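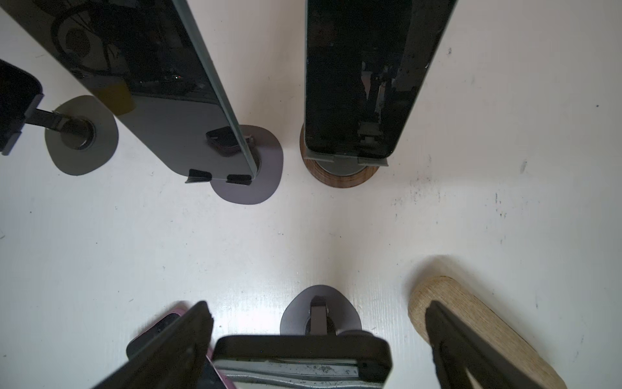 Teaching a robot to put a phone on a stand should be the easy part of somebody's week, and for a long time it was the worst part of Miroslava Stelmakh's. I went over to the Vallell lab in November to hear about Dedach, the training method her group has just written up, and the short version is that they threw out a third of their data and the robot got better at the job. I'd read the draft on the way in and thought I knew what the hard bit was going to be (grip, I assumed). Nope, it's the leaning! A phone that stands up straight on a round base is a nice clear target, but one that leans across its base, or lies sideways in a clamp, or has a pink-cased phone poking out from partly behind it, is a mess from the gripper's point of view, and the black glass makes it worse by throwing back reflections of whatever is nearby. The software has to decide whether a phone like that is finished or halfway through falling over, and the old version guessed wrong all the time.

So what did they do about it? Most labs teach this kind of task by having a person steer the arms through it again and again while everything gets recorded, and then a network learns to copy the person. Stelmakh's group set out to collect 2000 recordings and ended up with 2089, mostly, she told me, because Tiago Calado kept going through his lunch hour. Calado did a lot of the steering and he's very good at it, but he's also human, and if you watch enough of his recordings (I watched a whole afternoon's worth, with coffee) you start to see little fumbles. He sets a phone down a bit crooked, goes back, nudges it, lets go too soon, nudges it again. It ends fine. By the usual rules that recording counts as a success and goes into the training pile with all the others.

Dedach is pickier than that. It looks at the last few seconds of each recording, from the moment the phone first touches its stand, and asks how many times the person changed their mind. One small correction is okay, and the group even likes those, as they teach the robot how to recover. A whole string of them gets the recording tossed, even if the phone ends up sitting perfectly. After the sorting they had 1397 recordings left, almost 67 percent of what they'd started with, and they trained on those alone.

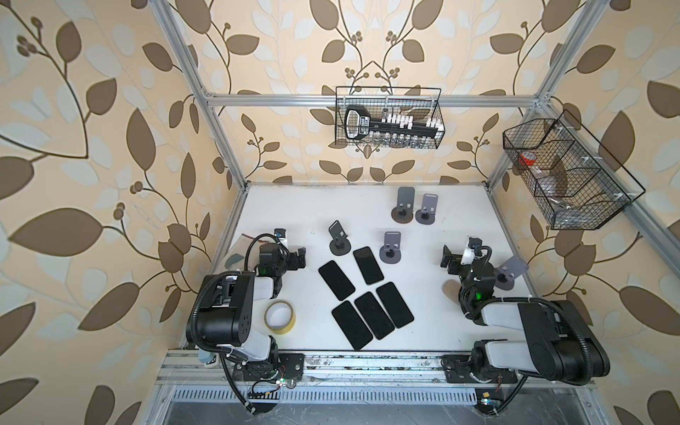 The two-arm setup at Vallell, with phones on the table and the stands ready for loading.

I asked Stelmakh if it hurt to dump that much work and she laughed and said to ask Calado. (I did. He said it hurt.) But the comparison she showed me is pretty convincing. They trained the same network twice, once on everything and once on the sorted pile, and ran both on the same arms with the same phones and stands. The one trained on the sorted pile got more phones seated on the first try, and it almost stopped doing the thing everybody in the lab calls "dithering," where the gripper hovers over a phone it has already placed and keeps tapping at it. I saw the old version dither on a video and I have to say it was like watching me hang a picture.

The arms also got faster, which wasn't the goal. Bergþóra Oddsson, who wrote most of the sorting code, thinks it's just less dithering and nothing fancier than that. Each arm takes the phones nearest its own side, and when one of them dawdles the other often has to wait for room in the middle. Cut the dawdling and you cut the waiting too.

Now for the grumbling, and there is some. Myroslav Marchuk works on a different arm project down the hall in the Kovalchuk building and he read an early draft for them. He likes the idea but he's not sold on how well it travels. His point is that with a phone and a stand you get one obvious moment of contact to start the clock from. What do you do with folding a shirt, or packing a bag, where you're touching the thing the entire time? He'd also like to see it done with several people steering. If one person is naturally fussy with their hands, Dedach might throw out nearly everything they record, good stuff included, and you'd end up with a robot that only ever learned from the quick ones.

Oddsson didn't argue with any of it when I passed it along. She said the bag question is the one she's stuck on too, and that the next round of recordings will be split among more people, with her brother-in-law-to-be already signed up and very nervous. She's also been fiddling with a softer version of the sorting that keeps the fumbly recordings but counts them for less in training. It's running now and she wouldn't tell me how it's doing, though she did look fairly cheerful.

What I'd like to know is how it handles stands it hasn't met. All the testing so far has used the same stands as the training, and the paper says so plainly in its section on limits. Rostyslav Stelmakh (yes, related, they're cousins) is putting together a batch of odd ones for that, some of them from the back of his own desk drawers. He wants a stand with a springy clip in there and Miroslava is fighting him on it.

The write-up is out to reviewers at the moment, and the group plans to put the sorting code up for anyone to use once it's back. The recordings will go up too, including the rejected ones, and Calado has asked for his name to be left off those.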